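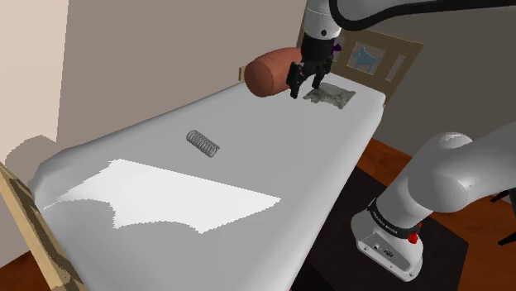 *Bedroom set, gripper over the gray cloth. Spring and bolster on the bed as well.*

Thursday, 9:40

Second day with the Vidau scene pack trial. Motaung wants a yes or no from us on the license, and Ayanda asked that I keep notes here instead of in email so Dennis can read them when he is back.

What we have: the bedroom set, the kitchen set and the loose object library. The library lists 1,097 objects. The trial key opens 800 of them, and the rest show up in the browser with a lock on them. The arm model is our own Franka file, not the one Vidau ships. Hsin-yi swapped it in yesterday and had to rename two joints before the loader would take it.

Install notes for whoever does this next:

- Use the offline installer. The online one stalled twice on the lab network.
- Set the asset path before first launch. If you change it later, you have to clear the cache by hand.
- Units are meters for the rooms and centimeters for some of the loose objects. There is a scale flag in each object file, but our importer ignores it. Marthinus has a patch, not merged yet.

10:30

Started on the cloth. It is a thin sheet with a lot of wrinkles and it lies almost flat, so there is very little for the fingers to get hold of. Approach is from above, fingers slightly open, aiming at the edge nearest the bolster. Ran 54 grasp attempts with the default contact settings and got 17 clean lifts. Most of the misses were the fingers closing above the fabric. A few went the other way and pushed into the mattress, which is a rigid body in this pack. The docs call it "semi-soft." I could not find any setting that makes it so. Sent a question to Vidau support.

The sheet on the bed is also fixed geometry. The folds over the edge look good but nothing moves when you touch them. Fine for pick and place, no use to Vusumuzi for the bed-making task. He should know that before we sign anything.

11:50

Bolster: too wide for our gripper across the round part, as expected. We can push it. It rolls more easily than I would like on a bed, and raising the friction helps only a little. Left it at the head end as an obstacle for the cloth approach, and the planner goes around it without trouble once the padding is turned down.

Coil spring: imports with a full mesh, every turn of it, and the collision shape is a plain convex hull. So the fingers stop in the air at the hull and never get between the coils. Hsin-yi says their newer format supports split hulls and that she can generate them from our side. We used the same trick on the Mulness parts last January. I would still count it against the pack, as we are paying for objects that are supposed to be ready.

Lighting: there is a hard bright patch across the near half of the bed with stepped edges. Looks like low shadow resolution to me. Raising the shadow map size is the first thing to try - have not done it yet. If it stays, the detector will have trouble with anything pale lying in that area, and I don't want to train on it.

14:15

Call with Marthinus about price. Famside quoted lower for a similar library, but with no rooms, only objects on a table. We would have to build the rooms ourselves, and the last one took Dennis most of a month.

Support answered on the mattress. Soft bodies are in the next release, no date given. They offered to extend the trial key until then, in writing. I asked Ayanda to say yes to that.

To do:

- Shadow map size, then rerender the bedroom set
- Rerun the cloth with the lower finger height and thinner contact margin
- Hsin-yi: split hulls for the spring
- Marthinus: merge the scale patch
- Tell Vusumuzi about the sheet
- Kitchen set, have not opened it yet

My view for now is to hold off on the full license and take the extension. The rooms save us real time. The contact side needs work, and I want a second set of cloth numbers before Motaung hears anything from us.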